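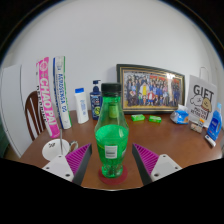
Rongrong Fuさんからは、熱が出るのは体がばいきんに負けたからですか、というおたよりがとどきました。熱が出たとき、お兄さんに「負けたな」と言われて、ずっと気になっていたそうです。

答えは「いいえ」です。熱は、体がばいきんやウイルスとたたかっているときに、体が自分で上げているものです。今回の「キルラからだ教室」第8回では、熱がどうやって出るのか、熱が出たら何をすればいいのかを説明します。

体温を決めているところ

人の体の中は、夏でも冬でもだいたい同じ温度にたもたれています。外が暑い8月でも、雪のふる日でも、体の中の温度はあまり変わりません。

温度を見はっているのは、脳のまん中あたりにある「視床下部(ししょうかぶ)」という小さな場所です。エアコンに「何度にする」という設定があるように、視床下部にも、体温をこのくらいにしておこうという目標があります。体が目標より熱くなると、あせを出したり、皮ふの近くを流れる血をふやしたりして、熱を外ににがします。目標より冷たくなると、皮ふの近くの血を少なくして、熱がにげないようにします。それでも足りないときは、筋肉をこまかく動かして熱を作ります。寒いときに体がぶるぶるふるえるのは、このためです。

熱が出るしくみ

かぜのウイルスなどが体に入ると、血の中にいる白血球(はっけっきゅう)という細胞が見つけて、たたかい始めます。白血球にはいろいろな種類があります。ウイルスを食べるもの、ウイルスに入られた細胞をこわすもの、相手のとくちょうをおぼえておくものなどです。

たたかいが始まると、白血球は知らせの物質を出します。その知らせが脳にとどくと、視床下部は体温の目標をいつもより高くします。

目標が上がったばかりのとき、体はまだいつもの温度です。すると、新しい目標とくらべて体は「冷たい」ことになります。だから、熱が出はじめるときは、部屋が暑くても寒く感じます。これを「寒気(さむけ)」といいます。ふるえがきて、手や足の先が冷たくなることもあります。

体温が新しい目標までとどくと、寒気はおさまり、こんどは体が熱く感じられます。顔が赤くなる人もいます。

ウイルスがへってくると、視床下部は目標を元にもどします。すると、体は目標より「熱い」ことになるので、あせをたくさんかいて体温を下げます。熱が下がるときにパジャマがびっしょりになるのは、こういうわけです。

どうして体温を上げるのか

ウイルスやばいきんの中には、温度が高いとふえにくくなるものがいます。それに、白血球は体温が少し高いほうがよく働くことがわかっています。体は、相手がふえにくく、自分の味方が働きやすい温度にしようとしているのです。

そのかわり、熱を作るにはたくさんの力がいります。体がだるくなり、ねむくなり、おなかがすかなくなるのは、遊んだり食べ物を消化したりする力を、たたかいのほうにまわしているためだと考えられています。

体温のはかり方

体温計にはいろいろな種類がありますが、家でよく使うのは、わきの下にはさむものです。はかり方は次のとおりです。

わきのあせをタオルでふきます。
体温計の先を、わきのくぼみのまん中に当てます。
ひじを体につけて、うでをしっかりとじます。
音が鳴るまで動かずに待ちます。

走ったあと、おふろのあと、ごはんを食べたすぐあとは、いつもより高い数字が出ます。少し休んでからはかりましょう。

いつもの体温は人によってちがいます。同じ人でも、朝は低く、夕方は高くなります。元気な日に、朝と夕方の2回はかってノートに書いておくと、自分のふだんの体温がわかります。病院で「ふだんは何度くらい?」と聞かれたときにも答えられます。

熱が出たらすること

まず、近くの大人に言ってください。学校にいるときは、先生に言って保健室に行きます。がまんしてじゅぎょうを受けつづける必要はありません。

水分をとります。熱があると、いつもより体から水が出ていきます。一度にたくさん飲むと気持ちが悪くなることがあるので、少しずつ何度も飲みます。

寒気がするときは、ふとんや服で体をあたためます。寒気がなくなって熱く感じるようになったら、ふとんや服をへらします。あせをかいたら着がえます。

食べられないときは、むりに食べなくてもかまいません。食べたくなったら、おかゆやうどんなど、おなかにやさしいものから始めます。

おでこを冷やすと気持ちがよくなりますが、おでこだけを冷やしても体温はほとんど下がりません。気持ちがいいなら冷やし、いやならやめてかまいません。

薬について

熱を下げる薬は「解熱剤(げねつざい)」といいます。視床下部が上げた目標を、しばらくのあいだ下げる薬です。ウイルスをやっつける薬ではないので、薬がきれるとまた熱が上がることがあります。つらくてねむれないときや、水が飲めないときに使うと、体が楽になります。

薬は、かならず大人といっしょに使います。子どもが飲める薬と、大人しか飲めない薬があり、飲む量は年や体重によってちがいます。家にある薬を自分だけで飲んだり、弟や妹にあげたりしてはいけません。

すぐに大人に言ってほしいとき

次のようなときは、夜中でも大人を起こしてください。

息をするのが苦しい
頭やおなかがとても痛い
首が痛くて曲げられない
水を飲んでもすぐにはいてしまう
おしっこが長いあいだ出ていない
体にぶつぶつが出てきた

きょうだいや友だちが熱を出していて、よびかけても返事がおかしいとき、体がかたくなってがくがく動いているときも、すぐに大人をよびます。

暑いところにいて体が熱くなったとき

夏の外や暑い体育館で体が熱くなるのは、ここまで説明した熱とはしくみがちがいます。脳の目標は上がっていないのに、熱をにがすのが間に合わなくなって体温が上がっています。これが熱中症(ねっちゅうしょう)です。この場合は、すぐにすずしいところへ行き、体を冷やし、大人をよびます。解熱剤はききません。

ことばのまとめ

視床下部:体温の目標を決めている脳の一部。
白血球:血の中にいて、ウイルスやばいきんとたたかう細胞。
寒気:体温の目標が上がったときに感じる寒さ。
解熱剤:体温の目標をしばらく下げる薬。

次の回では「せきとくしゃみのちがい」を取り上げます。しつもんは9月24日までに、教室のおたよりらんから送ってください。名前はペンネームでもかまいません。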